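Speaker notes, Solmont alumni dinner, 18 October 2019
(Agata, I'm sending these so you know when to bring the lights up. I'll wander from them, I always do.)

Good evening, everybody, and welcome home. Wait for the clapping to settle, and don't start over it like last year.

Thank Concetta Messina for the introduction, and thank the kitchen too, by name if I can catch the names beforehand. Say hello to the folks who came in from Talness on the bus, and to the Anholm table at the back, who I'm told have been here since before the doors were unlocked!

Start with the story of my first night in Amato Hall. Two suitcases, a borrowed lamp, and a roommate who had already taken the bed by the window. Tell it slowly. The younger ones like hearing that the radiators knocked back then too, and the older ones like to be reminded who it was that used to knock back. (If Gianni Sorrentino is in the room, look at him here and say nothing.)

Then on to why we're together, the Alumni Book Fund. Remind them how it began, with four of us at a kitchen table and a coffee can, wanting to help one student pay for one semester of textbooks. We had no idea what we were doing, and we spent a whole evening arguing over what to call it.

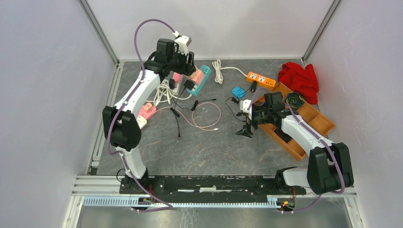 This year the fund helped 80 students. Pause there and let them take it in, then say it again if the room is noisy. Tonight's raffle and the early pledges have already brought in $1,790, and that's before dessert, so there's plenty of evening left for anybody who still has an envelope in a jacket pocket.

Now the award. Shewit Ejigu has her family with her, so ask them to stand first, her mother especially. Talk about the tutoring hours she kept up all through her own finals, and the letter she wrote us afterward, which I've read more times than I'd care to admit. Don't read the whole letter out. One line is enough, the one about the chemistry book.

Hand her the plaque with the left hand and shake with the right. Graça Esteves will come up for the photograph, so leave space on that side of the podium.

Before sitting down: the coat room closes at ten, the class pictures are on the long table by the stairs, and the spring reunion planning meeting is in November, upstairs in Amato. Everyone's welcome, bring a sweater.

Thank them again, and then let Concetta have the microphone back.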